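Unit 6: Automation and the Remaining Manual Task

This unit considers what happens to a job when part of it is taken over by equipment. The case is Tatley, a beverage service firm that installed automatic brewing and dispensing units at 17 of its counters. Students should have read the Grevard case summary before class and should bring the task inventory they began in Unit 5.

Before installation, the Tatley inventory listed 112 separate tasks for a counter attendant. Measuring, timing and pouring passed to the machines. Cleaning did not. Cloths, canisters, strainers and sinks are still handled by people, and the share of a shift spent on them rose once drinks no longer had to be made by hand.

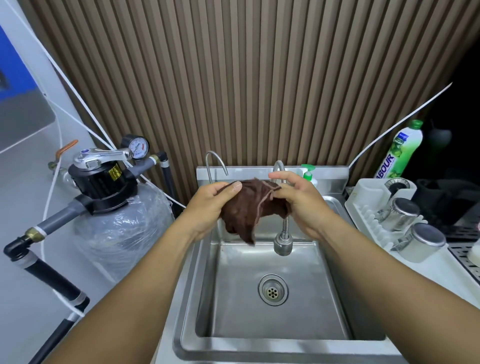 L. Marulanda
Work and Technology Program

Work with a cloth at a sink is a useful test for any claim that a job has been "fully automated." Fabric folds differently each time it is picked up, and a person adjusts grip with the fingers without stopping to plan. Engineers call such material deformable. Robots that handle rigid parts well are often slow with it, and a firm must decide whether the task is worth the cost of a machine.

Tatley asked a supplier, Skullus, to study the question. Over one month the study logged 1,370 cleaning tasks, of which 1,093 were judged unsuited to the equipment then on offer. The firm kept the work with its attendants.

Three effects on staff were recorded. Attendants reported less time pressure at the counter. They also reported more repeated hand and wrist motion - a matter the original plan had not addressed. Finally, the pay grade had been tied to drink preparation, and it was reopened for review in May.

For discussion

Which tasks in your own inventory involve soft or irregular materials?

Should a pay grade follow the skill a machine has replaced, or the work that remains?

Written responses of one page are due before the Saturday session.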